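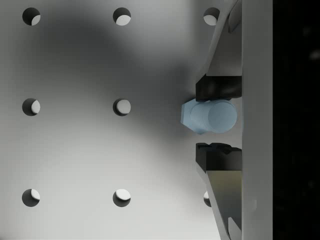

Joar Sæther wrote in to say that a list of bolt names without the thread pitch next to them is like a phone book without the numbers, and could I please fix it before telling any more people to download the thing. Fair! Version 2 has the pitch column. Thank you, Joar, and sorry it took me until December.

Home Files Changes Notes Contact

Search this project Search

Kasport: a word list for nuts, bolts and screws

Kasport is a plain table of what people call fasteners, or at least what the people who printed hardware catalogs called them. It has 2,923 rows. Each row is one name, as printed, with the size and kind of part it was used for, and the catalog it came from. I started it because I inherited a lot of old catalogs along with a shop bench, and I kept getting into arguments over what a "stove bolt" is. (I still get into them, but now I can bring page references.)

It's all typed by hand, by me, mostly late at night with the radio on. I tried scanning the pages and letting the software read them, and the fractions came out as soup. 1/4 turned into 174 so many times that I gave up and went back to typing.

Where the names come from

Three catalogs so far. Beletti is the big one, a general hardware catalog with a thick fastener section, and most of the rows are from there. Alexiou is a marine supplier, so it leans hard on bronze and stainless and has some lovely names for things that hold cleats down. Prorkura is a thin little farm supply book, only 73 pages with the cover, and it's my favorite of the lot because whoever wrote it had opinions. One entry for a carriage bolt just says "the usual one."

I have not mixed in anything from websites or from memory. If your grandfather had a word for a lag screw, I'd love to hear it, but it won't go in the table unless it's printed somewhere I can look at. I keep a separate file for spoken names (spoken.txt) and you're welcome to send things for that one.

What's in the files

names.csv is the main table, and it's the one you want. The columns are name, part_kind, head, drive, diameter, pitch, length, finish, source, page and remark. Empty means the catalog didn't say. I never fill in a blank by guessing, even when it's obvious, and yes that means a lot of wood screws have nothing under drive. Everybody in those days knew it was a slot.

sources.txt tells you which printing of each catalog I used and what shape it's in. My Beletti is missing a few leaves in the washer section, so please don't take a missing washer as proof of anything.

spelling.txt has the spelling variants. Some parts have one name and that's that. Others go by up to 17 spellings once you allow for hyphens, plurals and the typesetter having a bad afternoon. I kept all of them in the main table as printed, and this file ties them together so you can group them if you want.

A few things about the columns

Diameter is text. I know, I know. The catalogs give inches as fractions, machine screws by gauge number, and metric in millimeters, sometimes all in the same block, and I didn't want to convert anything and lose what was on the page. If you need real numbers, make your own column and leave mine alone.

Pitch is new in version 2. For inch sizes it's threads per inch, and for metric it's the distance between threads in millimeters. Where a catalog only says "coarse" or "fine," so does the table. I went back and forth on looking up the standard value for those and decided against it - it would have been my number and not the catalog's.

Finish was a headache. "Bright" means plain steel in Beletti, but in Alexiou it seems to mean polished, and I can't swear to either. Treat it as a word, please, and check the source before you build anything on it.

"Bolt" and "screw" in part_kind follow the catalog. Alexiou calls something a bolt where Prorkura calls what looks like the same part a screw, and both rows are in there, each saying what its own book says. I've had more mail about this than about everything else put together. There's a long grumpy section on it in the notes, if you like that kind of thing.

What it's good for

People have used it to search old parts lists, to put labels on drawers, and to settle bets. One person told me she reads it to fall asleep, which I'm choosing to take well. If you're restoring something and the manual calls for a part with a strange name, start by looking in the name column and then in remark, where I put any cross references the catalog gave.

Please don't use it to pick a bolt that has to hold up anything heavy. There's no strength data in it at all, and a name that meant one thing in an old farm book may get you something quite different at the counter today. Ask at the counter.

Known problems

Some of the Prorkura page numbers are off by one, from the stretch where I was counting the cover and then stopped. The ones I've fixed say "page checked" in remark.

The accents in a couple of the imported names got mangled when I moved computers. Open the file as UTF-8 and most of them behave.

There are surely typos of mine. If you find one, send me the name, the source and the page, and I'll pull the book down and look. I'm slow but I do answer.

Using it

Copy it, print it, chop it up, sell drawer labels made from it, I don't mind. A mention of Kasport is nice. If you fix rows in your own copy, send the fixes back so the next person gets them too. Next up is the rest of the Alexiou rivets, which I've been putting off.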